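Guides > Closareck Sorting Tray > Section 4: Sorting by Color
Filed under: Setup & Storage, Small Parts

4.1 Set the tray on a flat table with bare space beside it. Rugs eat bricks.

4.2 Tip out up to 60 bricks at a time. The full 700 will fit on most tables — your patience is sold separately.

4.3 Give each color its own compartment and stick to it. Lime green is a color. So is "other," but use it sparingly.

4.4 Pull apart any bricks that are stuck together. Use the separator, part 222, and leave your teeth out of it.

CAUTION: Small parts. Keep away from children under three and from bare feet of any age.

4.5 Pick up one brick, check its color, and lay it in the matching compartment.
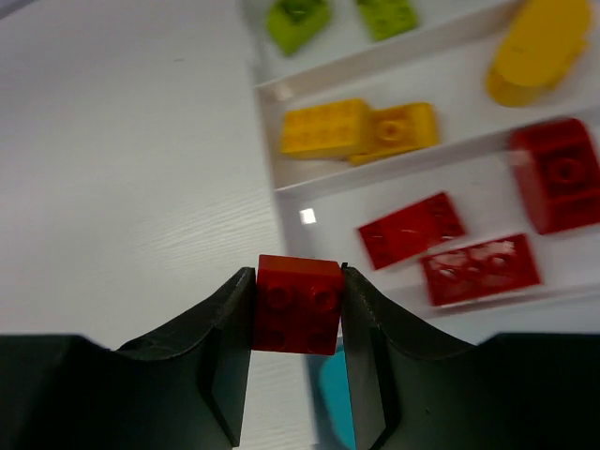
Fig. 11. Red 2x2 brick beside the tray, lime green in the top compartment.

NOTE: Bricks lie flat better if you place them. Throwing them is faster until you count the retrieval time.

4.6 Repeat until the table is clear, then go on to Section 5, Fitting the Lid.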